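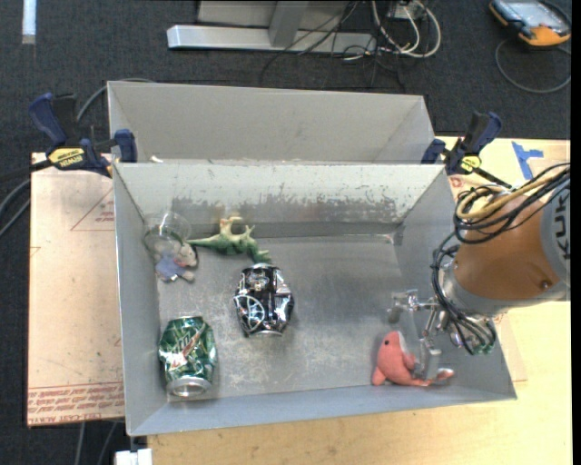
*Front bin, mixed cans and toys. Second bin behind it.*

**Best way to sort a mixed metal bin?**

I have two gray metal bins on a wood table. The front one has cans, a plastic cup and toys in it. The lower part of the back wall is scuffed and chipped. Should I line it before storing plush in there? Cans go to the Kavden drop-off.

*posted by stonness_bins, 600 points*

---

**alcaraz_t** (3,251 points)

Pull the two cans and the clear cup first. Can residue is sugar and acid and will mark plush. Wipe the floor with dish soap, dry it, then lay felt on the bottom and up the wall past the chipped band. Check that Kavden takes dented cans. Mine does.

**sekex127**

just use the second bin for the toys

**gray_shelf** (127 points)

Felt holds moisture. Use a rubber mat. The dinosaur can go in bare, but keep the mouse and dolphin off chipped metal.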